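Grasp width limits in Muvside, part two

The width estimator was still returning nonsense for glossy objects in May, so I moved the check out of perception and into the controller. Muvside now closes at constant speed, watches motor current, and takes the finger position at first contact as the measured width. The wrist stereo estimate is kept only as a prior. A computer mouse is a fair test of this, as the curved shell gives poor depth and the contact point shifts with approach angle.
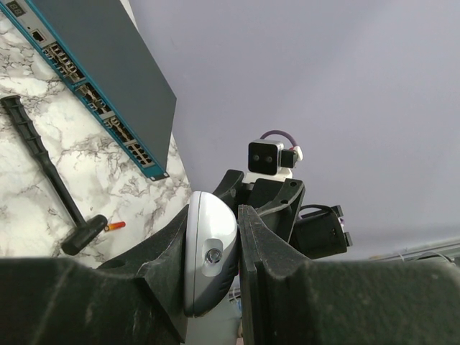 Two arms, one planner

Hiba Haddadin rewrote the collision layer so that both arms share one world model. Before that, each planner treated the other arm as a static box, refreshed whenever the bus allowed. Over 900 logged plans, 85 were rejected for contacts that could not have happened.

The cables are still not modelled. Lucian Neagu wants them as chains of capsules — I would settle for a padded volume over each upper link.
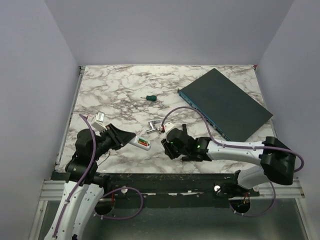 Padding costs reach near the middle of the table, where both grippers need to work. I have set it per link in the Drarkier config and will rerun the same plans before merging. The branch fails 2 unit tests, both in the time parameterisation.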